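Kapitel 7
Demontage und Wiedereinsetzen von Prozessoren mit geführtem Greifer

7.1 Einordnung

Das Lösen eines Prozessors aus seinem Sockel gilt in der automatisierten Demontage als Grenzfall: Die Kräfte sind klein, die zulässigen Lagefehler ebenfalls. Dieses Kapitel behandelt das von Procházka und Ra vorgeschlagene Verfahren Rorner, das Lageschätzung und Nachgiebigkeitsregelung koppelt. 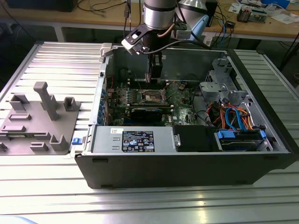 Der Arbeitsraum wird im Folgenden als bekannt vorausgesetzt, die Lage des Gehäuses darin nicht. Liegt der Rechner wie hier auf der Seite, mit der offenen Fläche nach oben, so erfolgt die Annäherung an den Sockel von oben, während Netzteil und Laufwerkshalter als Hindernisse in die Bahnplanung eingehen. Die Vorrichtungsplatte links neben dem Gehäuse bleibt außerhalb des Greifbereichs.

7.2 Datengrundlage

Ausgewertet wurden 2.798 Greifversuche. Davon entfielen 637 auf den Teilschritt des Einsetzens — er ist für die Fehleranalyse in Abschnitt 7.4 maßgeblich.
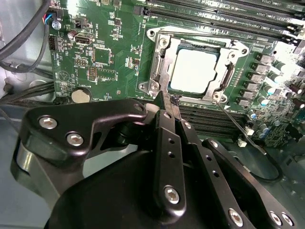
Jeder Versuch ist in Phasen unterteilt: Annäherung, Kontakt, Klemmung, Abheben oder Absenken. Der Übergang zwischen zwei Phasen wird aus dem Verlauf der Kontaktkraft bestimmt. Bei fast 149 Versuchen war dieser Übergang nicht eindeutig; sie wurden gesondert behandelt.

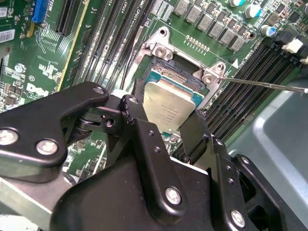
Für die Klemmung wird angenommen, dass beide Finger an gegenüberliegenden Kanten angreifen. Eine Verkippung φ um die Fingerachse ist dabei zulässig, muss jedoch vor dem Absenken ausgeglichen werden. Die Herleitung der Stellgröße folgt in Abschnitt 7.3.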